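**Ticket 508 – toy box, shared playroom, Rilteden**
Opened by: Antonina Kravets
Status: open

Problem: small toys go missing at tidy-up. The Iltik list shows two pieces outstanding from this set. Pink plush confirmed in the yellow box, along with a round white item. 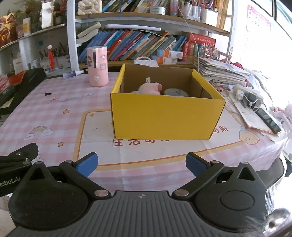 ## Steps taken

1. Emptied the box and checked under the bottom flaps. Nothing found.
2. Shook out the pink checked cloth with the rainbow print.
3. Laid the set out again and compared it with the list. Mint-green piece with the round hole is accounted for – so are the orange spiky piece and the pink plush.
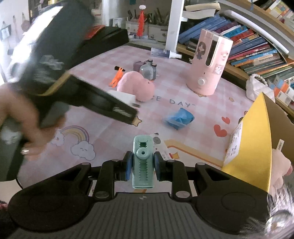
Demyd Levchenko: The list is out of date. I moved two pieces to the Sirko shelf in October and didn't update Iltik. Please check there before ordering replacements.

Antonina Kravets: Will check the shelf at 5 and correct the list. Ticket stays open until then.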